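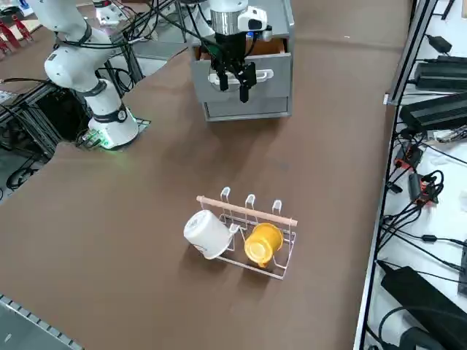 Small storage and cup stands – Endstead gallery, April 2025

Gallery page for the small furniture used on worktops at Endstead. It covers drawer units, the cup stand and the loose parts that go with them. Larger furniture is on the Clarnach page. The notes are short and mainly concern layout, handles and clearances.

Drawer unit and cup stand

Grey two-drawer cabinet at the back, upper drawer partly open. The two drawers do not open the same way: the upper has a white curved handle, the lower a thin horizontal recess. A projecting handle takes a full grip and is the easier one to find without looking. A recess keeps the front flat but wants clean, dry fingertips.

White wire cup rack in front, with a light wooden dowel across it and three hooks. One white mug, one yellow, right-hand hook free. Wire stands of this kind are light, so load the hooks evenly and steady the stand with one hand when lifting a mug off.

Placing the two together

A drawer unit needs clear worktop in front of it, at least the full travel of the drawer plus space for a hand. The cup stand goes forward of that line or to one side. At Endstead the working depth is taken as 500 mm from the back of the cabinet to the nearest obstruction. Less than this and the drawer gets opened halfway and items are fished out at an angle, and things at the back stay there until the December clear-out.

Mugs hung by the handle should have their rims clear of the surface and of each other. Wide mugs may need an empty hook between them. Put mugs on after the stand is in its final position.

Handles

The Sulden pattern book lists 4 handle types for units of this size. Mixed handles on one unit are acceptable where the drawers hold different things, for example cutlery above and cloths below. Where both drawers hold the same class of item, matching handles look tidier and save a little thought. Screws are to be checked for tightness whenever the drawers are emptied. Do not overtighten – a thin front will bow.

Metal box and side panel

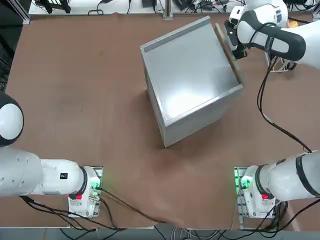

Folded sheet metal marks easily along its edges and should be lifted, not dragged, across a finished surface. Felt pads at the corners are worth fitting before the first move. A flat top shows fingerprints under direct light. Wipe it with a barely damp cloth and follow with a dry one.

Loose panels are handled on edge and kept against a flat side until wanted. The spare boards in the Endstead cupboard are 18 mm thick. They are stored upright in the rack at the left, face to face, with paper between them. A board left leaning at an angle for a few months will take a slight curve, after which it is only good for packing.

Turning a box square to the table edge is best left to the end of a job. During work it may sit at whatever angle gives access to the side in question. Check that no corner overhangs the edge.

Surfaces

Brown worktops suit pale and grey furniture, since outlines remain easy to see. They also show dust and flour. The Rowlands cleaning sheet applies, item 9 in particular: no abrasive pads on any coloured top.

Drawer interiors should be brushed out before wiping. Crumbs collect at the rear corners, and a wet cloth turns them to paste. Take the drawer right out if the runners allow it.

Related pages

Clarnach: shelving and tall cupboards
Sulden: handle patterns and fixings
Rowlands: cleaning sheets, worktops and painted metal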